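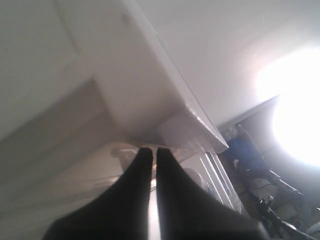
I have been painting in watercolor long enough to have bought most of the things people say you need, and the one I would talk you out of first is the special white. I don't mean the white of the paper. I mean the tubes and pots sold for putting back the highlights you painted over, the foam you lost, the window frame you forgot. Every supply shop has a shelf of them now. White is the hardest thing in this medium to look at properly, and a tube makes it easy to stop looking. Take the thick white panel in the photo, with the glossy beveled edge. Ask a beginning class what color it is and you will hear "white" from every chair. But its underside carries soft shading, and that shading is what tells you it overhangs. Paint it with opaque white and you have to mix all of that from scratch. Leave the paper alone along the bevel, lay a thin gray under it, and you are most of the way home.

My complaint started at a workshop in Nygård, where I had gone to learn something about snow. The teacher, Ottar Engström, is a good painter. His barns sit on the ground the way barns do. On the first morning he gave each of us a supply list with 5 whites on it, and I bought them all, because that's what you do when you have paid for a workshop. One was a gouache, one was an ink, one was a thing called Skenstead Lift White that comes in a squat jar and smells faintly of glue. By the second afternoon the whole room was painting the same picture: a perfectly nice wash of blue and violet, then twenty minutes of dabbing.

The dabbing is the part I object to. A highlight put on at the end goes where you think a highlight should be. A highlight you saved had to be planned for, which means that at some point before the brush was wet you looked hard at the thing and decided. You may have decided wrong. I often do. I would still take a wrong shape that somebody meant over a row of dots along the top of a fence.

I know the other side of this. Turner scratched and scraped, plenty of fine painters used body color, and the English had long arguments over it that were mostly about manners. I am not interested in purity. If you want to use gouache, use gouache, and use a lot of it, on toned paper, where it has work to do. What I doubt is the claim on the jar, that a little white at the end will "restore the freshness of the paper." I have tried it on hot press, cold press, and the cheap pad I keep for testing. It sits on top. It is a touch chalky, and it is cooler than the sheet around it. From across the room you may get away with it. Up close, it looks like correction fluid.

Masking fluid gets brought up at this point, usually by someone who feels I'm being unfair. I have less against it, though I wish people would soften the edges afterward. It leaves a hard little cliff all the way around, and most things in the world don't have a hard edge all the way around. A tabletop has one crisp side and one that slides off into shadow. If you mask the whole shape you have thrown out the second half of that, and you'll need a damp brush and some patience to get it back.

Obed Fiadzo, who runs the evening group I go to in Wemthorpe, disagrees with me on nearly all of this. He says beginners need a way back. They ruin a sheet, they feel bad, and they quit, and if a jar of white keeps them painting until August then the jar has earned its price. I take the point about quitting. I have watched it happen. But I'm not sure the jar is what keeps them. The ones who stay in our group seem to be the ones who burn through paper, and paper is what I'd spend the money on. The full set of whites cost me more than 100 sheets of student stock would have. With 100 sheets you could paint one white cup every evening for a good part of a winter, and I'd bet on that person against anyone with the jars.

The paper makers aren't innocent either. Linitz has a sheet out that is described as "brilliant" and it is so blue-white that every warm wash on it goes a bit sour. I bought a pad because of a review. I have 10 sheets left and I'm using them for grocery lists and color swatches. An ordinary, slightly creamy paper makes a better white, oddly enough, once there is something darker beside it. The eye does the work if you give it a real dark to compare with.

And there, I think, is where the trouble usually lies. Students reach for white when the picture looks dull, and when I look over at the easel the whites are fine. The darks are timid. Everything lives between light gray and slightly less light gray. Put one honest dark next to that weak highlight and it wakes up. I have seen people do this by accident, with a spilled brush of indigo, and get the best passage in the painting.

Engström, to be fair to him, did say something like this on the last day, while we were all packing up. He said he hardly uses the Lift White himself. I asked why it was on the list. He said people ask for it.

If you already own the stuff, keep it for whiskers and ship's rigging. Otherwise try a month without it. Before you wet the brush, draw a light pencil line around every place you mean to leave bare, then paint up to the line and stop. You'll lose some of them anyway. I lost the whole side of a church last week, and I left it lost, and the church is now in shadow.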